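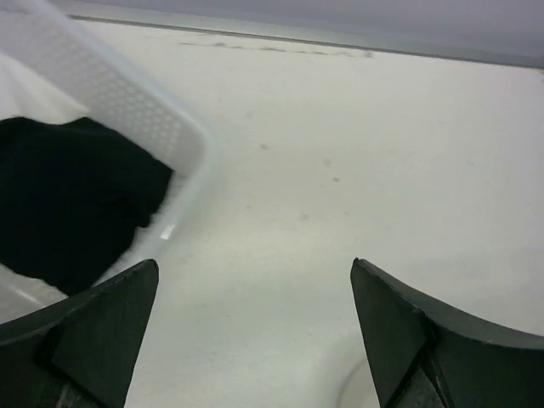 View from the wrist: both fingers open, translucent basket at upper left with a black cloth inside.

Honine two-finger gripper and wrist camera kit

Sold by Cinitz. Ships assembled, with fingers fitted.

Overview

The Honine is an electric gripper with a small camera mounted behind the fingers. It is made for bench-mounted arms that handle light household and shop-floor items: laundry, towels, small boxes, empty bottles, bagged parts. Most of the people who buy it want to know whether an arm can take over a chore that somebody now does by hand. This page tries to answer that for the chores we get asked about most, along with the usual product details.

The fingers are dark gray and taper to angular tips. The tips can slide under the edge of a cloth lying on a table or reach down into an open basket. They are a wear part and will pick up nicks.

What you get

Gripper body with two fingers
Wrist camera and bracket
One spare pair of fingertips
Power and data cable
Mounting plate and screws
Printed setup guide
One seat of Penitano control software

The arm is sold separately. So are baskets, trays and tables.

Can it do the laundry?

Parts of it. Taking single items out of a basket and putting them on a table works well enough to leave running while you do something else in the same room. Moving items from the table back to a basket is easier still. Sorting dark items from light ones works if the lighting stays the same.

Folding is a different matter. With one arm and one gripper you can fold a hand towel that has already been laid flat. You can't reliably start from a crumpled shirt. Two arms do better, but they are slow, and a person who folds laundry every day will finish the pile long before they do. We don't recommend buying the kit for folding alone.

Results from our bench

Nantana Rattanakul ran the cloth test for us in May. The job was to lift one piece of cloth out of a basket and set it down on the table. She ran 1,000 attempts with the release version of Penitano, without a person stepping in between attempts. The arm finished the job on 688 of them.

The misses were mostly of two kinds. In the first, the fingers closed on too little cloth and it slid out on the way up. In the second, the fingers closed on the cloth and the basket wall together, and the force limit stopped the move. The second kind is safe but it does stop the work until the arm resets. A retry was counted as a new attempt, so a user who allows retries will see more cloth end up on the table than the figure suggests.

We publish the number because customers ask for it. Your own will depend on the cloth, the basket and the light.

Chores by readiness

Ready for daily use with someone nearby:
Emptying a basket of small cloth items onto a table
Loading light boxes into a tray
Clearing empty plastic bottles from a bench

Works with setup and patience:
Sorting cloth by color
Wiping a flat surface with a held cloth
Putting bagged parts into marked bins

Not ready:
Folding shirts and trousers
Matching socks
Handling wet laundry
Anything with glass or knives

Choosing a basket and a surface

Dark cloth on a pale surface gives the camera the least trouble. White cloth in a white basket gives it the most. Translucent baskets are usable, but they pick up glints on the rim, so keep lamps off to the side. Baskets with rounded corners are kinder to the fingers than square ones. Fix the basket down or put something heavy under its rim.

A plain tabletop is best. Small specks and smudges don't need to be cleaned off before every run. Patterned tablecloths should be removed.

Setup

1. Bolt the mounting plate to the arm and attach the gripper.
2. Connect the cable and power on. The fingers open fully and stop.
3. Start Penitano and pick your arm from the list.
4. Check the camera view. Both fingertips should be visible at the bottom of the picture with a clear gap between them.
5. Run the close test with nothing between the fingers.
6. Set the table height and save.

Allow 50 minutes the first time. Later changes of table or basket only need step 6.

Care

Wipe the camera window with a dry cloth. Check the fingertips for cracks once a month and swap both at the same time. Light scuffs on the fingers don't affect the grip. Don't use solvent.

Customer notes

"We use two of these at the end of the towel line. They unload, our people fold. That split has worked for us and I wouldn't try to change it yet."
Samran Siriwan, Woldegiorgis Linen Service

"Good on cloths and bags. I gave up on socks after a week. The spare tips were needed sooner than I expected."
Tùng Nông

Ordering and support

The kit is in stock. Orders of 9 or more are packed on request as a single shipment. Spare fingertips are sold in pairs and fit every Honine gripper.

For questions before you buy, write to Waraporn Rojanasak in sales and say which arm you have and what you want it to pick up. Setup and repair questions go to Jirayu Sitthichai on the support desk. Include your Penitano version number and a saved camera view if you can.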